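30/11/2018

Último día de noviembre y todavía no he encendido la calefacción. Lo escribo aquí para tener una prueba, porque en Fedham mi familia no me cree cuando digo por teléfono que en mi piso se puede cenar en camisa. En Fedham, en esta época, el agua del cubo del patio ya tiene una piel de hielo por las mañanas. Aquí solamente llueve, y no todos los días.

He llegado a la página 122 de la novela. El libro tiene 808, así que no es una victoria muy grande, pero es la primera novela larga que leo en español sin tener al lado la traducción. La compré en septiembre con mucha confianza y durante un mes estuvo en la mesilla sin que yo pasara de la página nueve. El problema era el diccionario. Buscaba cada palabra que no conocía, la apuntaba en el cuaderno verde, y cuando volvía a la frase ya no recordaba quién estaba hablando. Ahora tengo una regla: tres palabras por página, no más. Las otras las dejo pasar como se deja pasar a la gente en una escalera estrecha.

Las palabras de hoy: «zaguán», «rezongar», «alféizar». La primera me gusta mucho. La tercera la había leído varias veces y pensaba que era un oficio – alguien dejaba siempre flores sobre el alféizar, y yo imaginaba a un señor muy paciente.

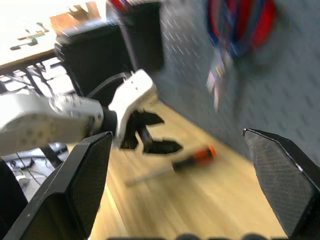 Brazo blanco y dedos negros, noviembre.

El autobús 161 ha tardado muchísimo por la lluvia y lo he aprovechado para leer. Leo mejor en el autobús que en casa. En casa siempre hay un plato que lavar o una carta que contestar, y además el silencio me obliga a oír mi propia pronunciación dentro de la cabeza, que es peor que la de verdad. En el autobús los demás hablan, y las voces de los personajes se mezclan un poco con las suyas. Una señora detrás de mí ha dicho «no vaya a ser que se moje» y casi me doy la vuelta para darle las gracias. Llevo semanas intentando entender esa construcción. En la gramática ocupa media página, con una nota al pie que no ayuda nada. Ella la ha dicho hablando de una caja de galletas.

Me he bajado una parada antes para pasar por Benkirane. Quedaban dos panes redondos, de los que llevan semillas por encima, y he comprado uno. También aceitunas, que no necesitaba. Hace un año no me atrevía a entrar allí cuando había cola, porque se habla rápido y hay que saber de antemano lo que se quiere. Practicaba la frase en la acera. «Quería un pan de semillas, por favor.» Me costó mucho aceptar este «quería», porque yo lo quería en aquel momento y no en el pasado. Hoy he pedido sin pensar y me ha salido «ponme uno de esos», y solo en la calle me he dado cuenta de lo que había dicho. Me he puesto contento como un niño. Después he dudado si no habría sido demasiado familiar. Creo que no.

Por la tarde he querido escribir a mi hermana, que sigue en Plostley, y me ha pasado otra vez lo mismo: buscaba una palabra en mi lengua y me venía la española. Era una palabra sencilla, «estrenar». En mi lengua no existe. Para decir que he estrenado los zapatos marrones tengo que escribir que los he llevado por primera vez, y parece una información para el zapatero. He terminado poniendo la palabra española entre comillas y explicándola debajo, y la explicación ha salido más larga que la noticia. 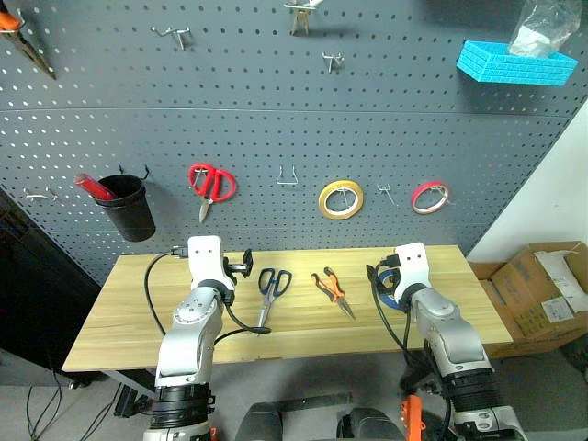

Mi hermana dice que mis cartas empiezan a sonar traducidas. No lo dice con mala intención, y seguramente tiene razón. He releído la copia de una carta del año pasado y las frases eran más cortas y los chistes mejores. Ahora pongo muchos «sin embargo». En español tampoco tengo gracia todavía, así que estoy pasando una temporada sin hacer reír en ninguna de las dos lenguas. En el trabajo cuento una anécdota y noto que todos esperan con mucha educación a que llegue al verbo.

A cambio oigo cosas que antes no oía. Por ejemplo, que aquí la gente se despide muchas veces. Dicen «bueno», luego «pues nada», luego «venga», luego hablan cinco minutos más, y solo entonces viene el «hasta luego» que vale. Al principio yo me iba con el primer «bueno». Debí de parecer una persona muy seca. Ahora espero, pero no sé muy bien qué hacer con las manos mientras tanto.

Lo que no mejora es el teléfono. Esta mañana he llamado para preguntar por el recibo del agua y me han hecho repetir el número de contrato tres veces. Termina en 103 y yo digo «ciento tres» con una erre que debe de oírse como otra cosa. Al final lo he dicho cifra por cifra, uno, cero, tres, y ha funcionado. El recibo estaba bien, por cierto. Era yo quien había leído mal la fecha.

He cenado el pan con tomate, las aceitunas y lo que quedaba de la sopa. Luego he hecho una tetera de Watotura, el té ahumado que me mandaron de casa en la caja de octubre. Queda para una semana si no invito a nadie. El olor ha llenado la cocina y durante un rato he pensado en mi lengua sin ningún esfuerzo, cosas muy pequeñas: la tapa, la cuchara, cuidado que quema. Me pregunto si la lengua se guarda también en los olores. Tendría que buscar si alguien ha escrito sobre esto, aunque seguro que sí, y seguro que tiene 808 páginas.

Para diciembre me propongo lo siguiente. Llegar a la página 300. Llamar por teléfono una vez por semana aunque no haga falta. Dejar de corregir el diario al día siguiente, que es una mala costumbre: ayer cambié cuatro «por» en «para» y hoy he vuelto a cambiar dos. Y escribir a mi hermana una carta entera sin comillas, aunque tenga que hablar de los zapatos con rodeos.

Son las once y cuarto y ha vuelto a llover. He dejado la ventana entreabierta y el cuaderno verde en el alféizar, y voy a quitarlo de ahí, no vaya a ser que se moje.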